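Last updated 10 February 2024

Good evening, friends, and thank you for leaving the coffee long enough to sit down. I want to talk about welcome - the kind that lasts past the front door. 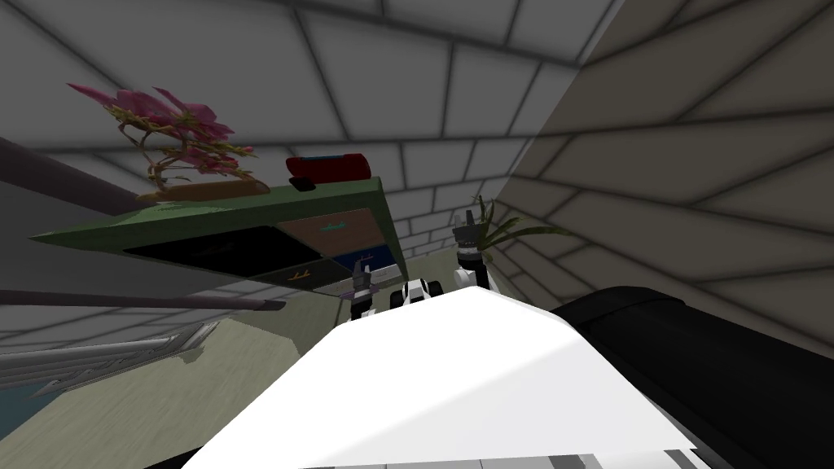
Two grippers, raised.

Our congregation at Plokudum has 34 regulars, and I love every one of you, but a newcomer can shake hands all morning and still eat lunch alone. (Pause. Tell the soup story, the short version.)
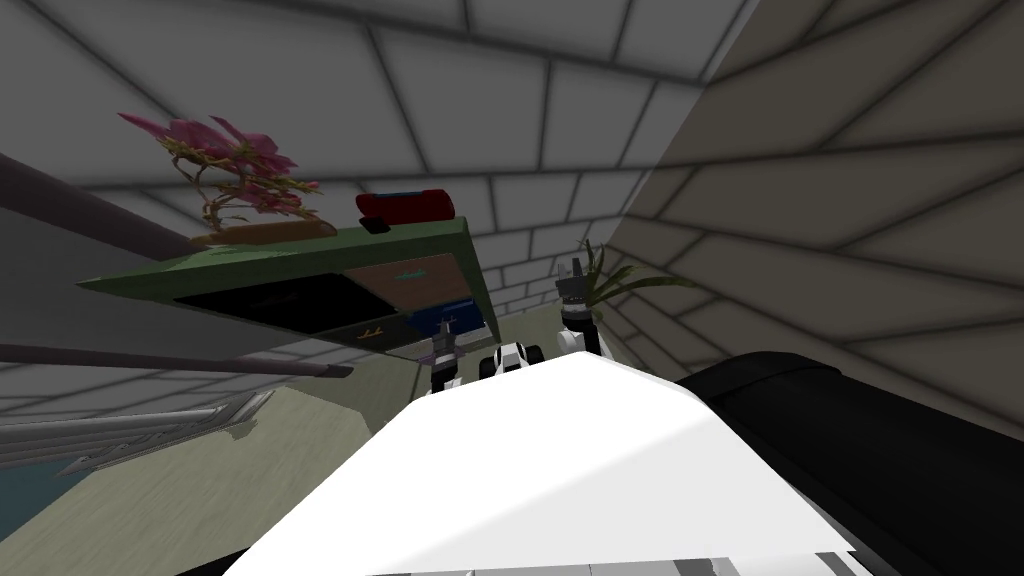 Radoslava Doležal told me she came for four months before anyone asked what she did with her week, and that she nearly stopped coming.

So in March, please, learn one new name and keep it - write it in your Bible if you're forgetful like me.

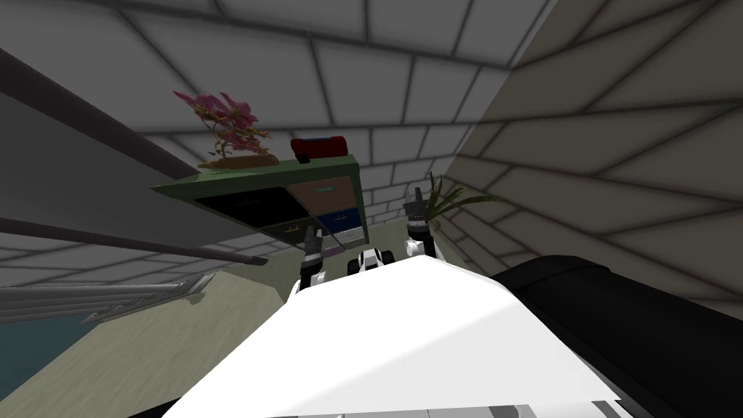 Wooden cabinet with a green top.

Then invite that person to something small, soup or a walk. Wanda Domański has the sign-up sheet by the piano.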